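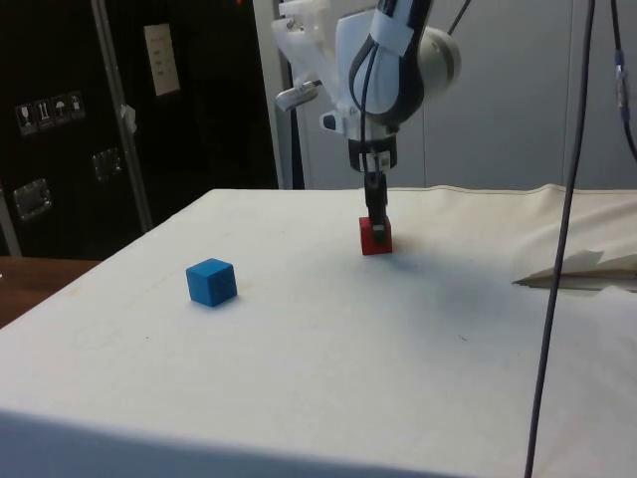

March 25, 2023
by Ayane Takagi

So I finally quit buying bread. Four loaves in and I'm hooked, even though the first one could've held a door open! My neighbor Hideaki gave me a jar of his starter and told me to feed it every morning, and I've only forgotten twice (okay, three times).
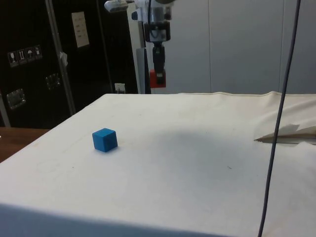 My big mistake was rushing the second rise. Our kitchen is freezing until April, so now I leave the dough in the oven overnight with just the light on, and wow, what a difference. I use 1,000 grams of flour for two loaves and hold back 200 for dusting, which sounds like a lot until you've met my dough. 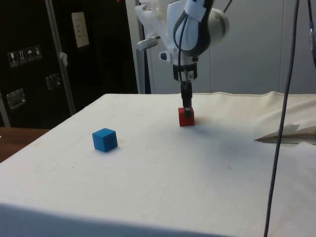

Red cube on a white cloth.

Next up is rye. Hideaki says to go easy on the water, so I'll start there and see how it goes.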